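Surkport Roof Racks: Questions We Get a Lot

Posted by Zane Rozīte, July 27, 2025
39 shares | 3 comments

Will the rack fit my truck?
Probably. The Surkport bolts to factory rails on most mid-size pickups and wagons. If your roof is bare, you need the Plurkora foot kit, sold separately, as everything good is.

How much weight can I put up there?
700 pounds parked, a good deal less moving. The driving limit is set by your vehicle maker and hides in the owner's manual, under the napkins. Sleeping in a roof tent counts as parked. Please be parked.

Does it whistle?
Yes, if you leave the front fairing in the box. Put the fairing on. If it still whistles above highway speed, slide the front crossbar back one notch and check that the rubber strip is seated all the way along its slot.

Can I install it by myself?
You can. Abrehet Tilahun at our Trasavthorpe shop does it alone with a stepladder and a podcast. The rest of us bring a friend and lay an old blanket over the paint.
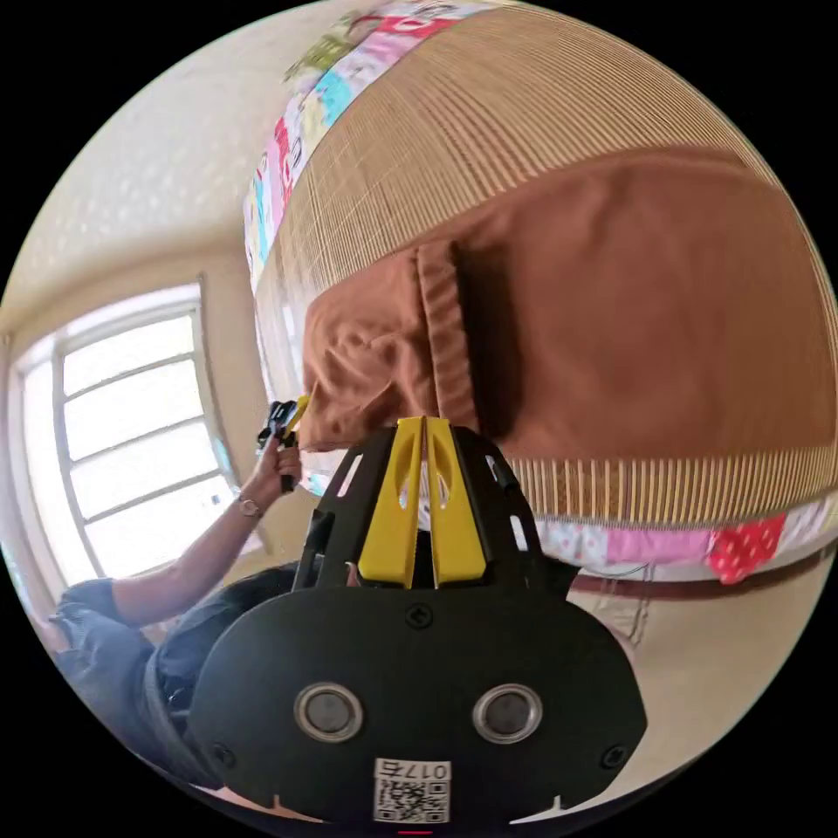
Do the bolts need thread locker?
They come with a dab of it from the factory. If you take a bolt out more than once, add fresh. Then check all of them after your first dirt road, even if it was a short one and you're sure.

Will it survive an automatic car wash?
The rack will. The car wash has opinions. Go touchless or use a hose.

What's the difference between the Surkport and the Araya?
The Araya is lower, lighter and meant for bikes and skis. It went on sale in March and has already been asked to carry a refrigerator. It declined.

Where do I find my part number?
Stamped under the rear crossbar, driver's side. If it ends in 2907, you have the older end caps, and we'll mail you the new ones for the cost of postage.

39 shares | 3 comments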